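Who can inspect the register: notes on press record-keeping law

August 9, 2020

Most writing on press law deals with what may be printed. I am more interested in the paperwork that sits behind printing: who must register a newspaper, where the register is kept, and who may read it. The subject is dull and it decides a surprising number of cases.

What follows is based on the press ordinance in Sulletow, which I have had to read closely this summer, with some comparison to the older rules in Toltus. The two texts share a common ancestor and many clauses match word for word. The differences are mostly in the schedules at the back, where few people look.

The duty to register

Under the Sulletow ordinance, a periodical must be registered before its second issue is sold or given away. The first issue is exempt. The drafting notes put this down to the wish not to catch one-off pamphlets, election leaflets and programmes for events. A title that changes its name counts as a new title. A title that changes its owner does not, but the new owner must file a notice.

The filing itself is short. It asks for the title, the name and address of the publisher, the name and address of the printer, the language, and how often the paper is meant to appear. It doesn't ask for circulation. Toltus does ask for circulation, in bands, and the lowest band stops at 2000 copies. A paper in that band pays no fee but must still file.

Where the register is kept

The ordinance says the register shall be kept "in secure custody at the principal office". There is no definition of secure custody. The earlier regulations spoke of a locked cabinet with two keys held by different officers, and I understand that this is still how the bound volumes are treated in Sulletow. The computer copy is covered by a separate instrument, which refers back to the same phrase and does not explain it either. 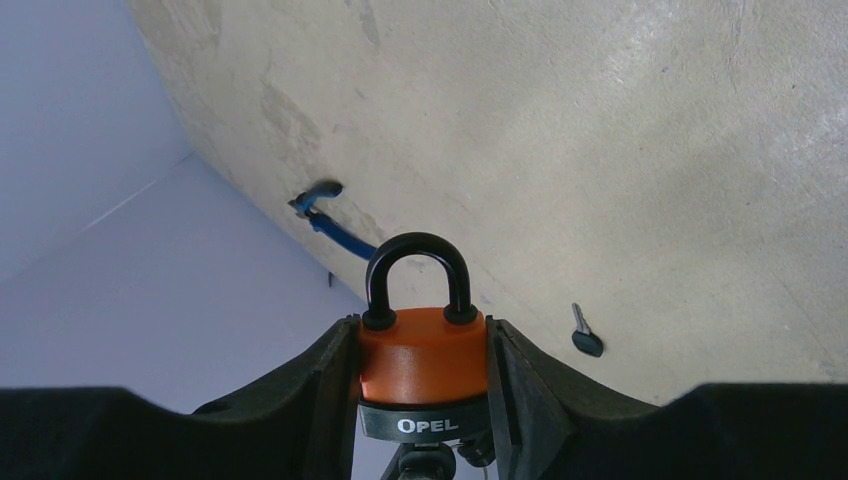

Orange padlock, marked OPEL on the base.

This matters when an entry is disputed. If a publisher says that an entry was altered after filing, the court will want to know who could have had access to the book. The bound volume is treated as the better evidence. The computer copy is admitted only with a certificate signed by the registrar, and the certificate has to state the date on which the copy was compared with the volume. A certificate without that date was refused in the Plakurmont Gazette matter, and the publisher succeeded on that point alone. The rest of the judgment is worth reading for its treatment of supplements, but it adds nothing on custody.

Right of inspection

Any person may inspect the register during office hours. The fee in Sulletow is 2 per title searched, and 100 for a certified extract. The reader need not give a reason. The Toltus rules require a written statement of purpose, though the registrar has no power to refuse on the strength of what it says, so it is hard to see what the statement is for.

The right covers the current entry and past entries for the same title. It doesn't cover correspondence. Letters between the registrar and a publisher are held on a separate file and fall under the general records law, with its own time limits and its own exceptions. I have seen requests fail simply from being sent under the wrong heading. The safe course is to make two requests on two sheets and to keep copies of both.

Correcting an entry

A publisher has 60 days to report a change in any of the filed details. The period runs from the change itself, and not from the first issue printed after it. This catches out papers that appear quarterly.

The registrar may correct a clerical error without notice. Any other correction needs notice to the publisher and a chance to reply. The line between the two is unclear. A misspelt street is clerical. A wrong printer is not, even if the mistake was made by the registry's own staff. 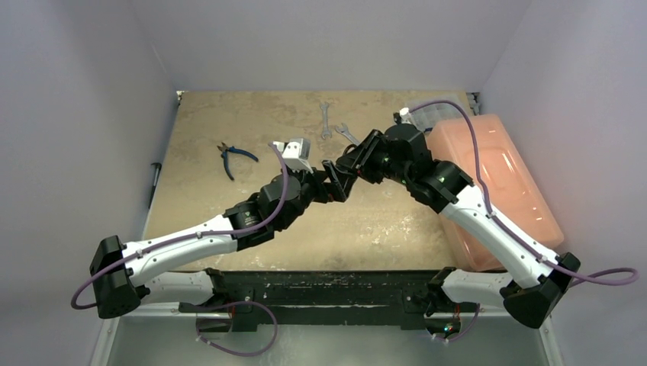
Penalties and the Tyagi amendment

Failure to register is an offence of strict liability. Late registration is treated more gently: the fine is fixed, it is paid at the counter, and no record of it appears on the public side of the register.

The Tyagi amendment, which is due to come into force in December, adds online periodicals to the definition. It does this by removing the word "printed" from the first section and leaving everything else alone. As a result an online title will have to name its printer. The draft form I have seen still has the box, with no note on how to fill it in. I have written to the registry to ask whether "none" will be accepted, and will add the reply to this page when I have it.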